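Chapter 5
Light Indoors: Why a Room Looks the Way It Does

When I was a student in Wevelmont I rented a room that I was sure had been painted by someone with no sense of colour. In the morning the walls were a sort of weak custard. By late afternoon they'd gone nearly pink, and at night, under the one bulb I owned, they were the brown of old tea. I complained about it for most of a year (my poor housemates!) before I bought a sample pot of the very same paint and brushed it onto a card. Plain off-white. I'd been looking at light the whole time, and blaming the paint.

I tell that story at the start of every course, and I'm telling it to you now so you'll be patient with this chapter. In Chapter 4 we stayed outdoors, with one sun and a big open sky, and the sums came out fairly clean. Indoors, light comes through the window, hits the floor, picks up a bit of the floor's colour, bounces to the wall, goes on to the ceiling and comes back down again, a little weaker each time. Your eye gets the lot at once and makes one tidy room out of it.

We'll start with the bounces. A matte wall scatters light in all directions, and a glossy one sends a good part of it off at a single angle, which is how you end up with that annoying bright patch over the kettle. Then we'll look at corners, my favourite part. Put your hand flat near a corner after dark and watch what happens to the shadow as you move it in. Try it tonight, before you read section 5.2!

After that comes falloff. Double your distance from a small lamp and you get a quarter of the light, and people never quite believe this until they've measured it. You'll need a light meter or a phone app for the exercise, a tape measure, and a room you can make properly dark. My own class did it in December in a basement with one lamp and a lot of bumping into each other.

Flat surfaces with one soft colour are the best place to practise your looking. Pick a plain wall and let your eye drift slowly up it, then out to the sides, and ask yourself if the tone is really even.

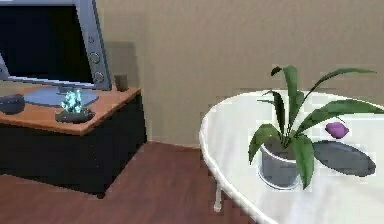
Figure 5.1. A computer-rendered room. The beige back wall darkens slightly toward the top.

Keep a notebook as you go. Mine from that first year is mostly grumbling, with 30 pages of wall sketches in the back, and I still use it. Write down the time, the weather and which lamps are on, then the colour you think you see. Leave a blank column beside it. We'll fill that in at the end of section 5.3, once you've made your own paint cards.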